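Speaker notes: Refill water at small events
Leltstead, September 28, 2023

1. Opening (two minutes)

Good afternoon. Thank you for staying after lunch. Say my job quickly: I look after drinking water for the meetings and fairs at the Trukthorpe hall. English is my second language, so please stop me if a word is wrong.

2. Where we started

In January we looked at our bills for the year before. We had bought 3,000 small bottles of water. Pause here. The hall holds 78 people when all chairs are out.

After one weekend fair we collected the bottles and opened them. 1,029 had been bought for the fair, and many still had water inside. Guests take one bottle, put it down, forget it and take a new one.

3. What we changed

We rented two water coolers from Halonen and put them near the doors. We asked speakers to bring their own bottle. For guests without a bottle we keep cups, and we put out only one stack at a time. When the cups are in a big pile, people take a fresh one for each drink.
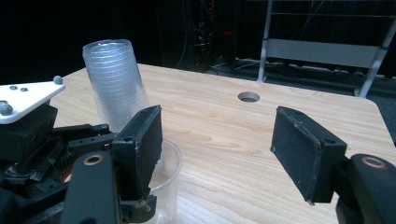

4. What went wrong

The first cooler stood too far from the seats, and older guests did not want to walk. We moved it in the second month.

The cups are still plastic. We tried glasses from Zirar, and they were nice, but washing them took one person the whole evening. I do not have a good answer for this yet. Ask the room: who washes at your events?

5. Numbers (speak slowly)

This year, until the end of August, we bought 1,160 bottles. Most of them went to outdoor events, where we have no cooler.

6. Questions

If there are no questions, ask who has a tap outside their building. Leave the sheet with the rental prices on the front table.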